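Biltel 的缝合练习服务值得续吗？

老葱拌饭

我们培训中心去年开通了 Biltel 的器械臂缝合练习服务，组织垫和持针器耗材按月寄，练完上传录像，由 Trummer 软件打分。现在要续费，销售力推加一个 Plirkard 自动评分包，多收 647 一个月。我的分数长期稳定在 60，稳定得像体温。想问用过的人，这个包到底评什么，能不能让我进步，还是只让我更详细地知道自己不行？练的就是这种活，黑线打结，红色切口： 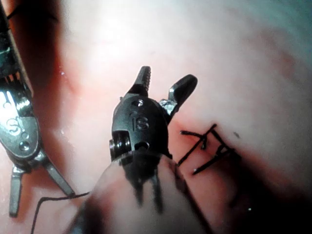 回复

Gustby门口的猫

用过九个月。评分包看的是针距、线尾长度和器械空走的路程，报告写得很客气，客气到你得读两遍才知道在骂你。线尾那项最有用，我以前留得能扎辫子。 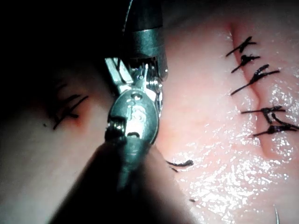 空走路程那项我劝你别太当真，手停在半空想事情也会扣分，而我恰恰是想清楚了才缝得直。另外组织垫别一块缝到底，老针眼多了，软件会把旧洞算进针距。客服 Meinrad Koller 回邮件很快，中文是翻译器译的，“请勿虐待垫子”，意思是别用力扯线。想省钱就先只开一个月，把五份报告攒下来，对照自己的录像看，看完再决定续不续。

阿蒲

没用过，但是 647 太贵了。我们科让老师站在后面叹气，效果差不多，还不用联网。

老葱拌饭

谢谢二楼，先开一个月。三楼的老师外借吗？

Gustby门口的猫

补一句，一月份他们改过一次打分规则，旧报告和新报告的分数不能直接比。我那次一夜之间涨了不少，高兴到中午才看见公告。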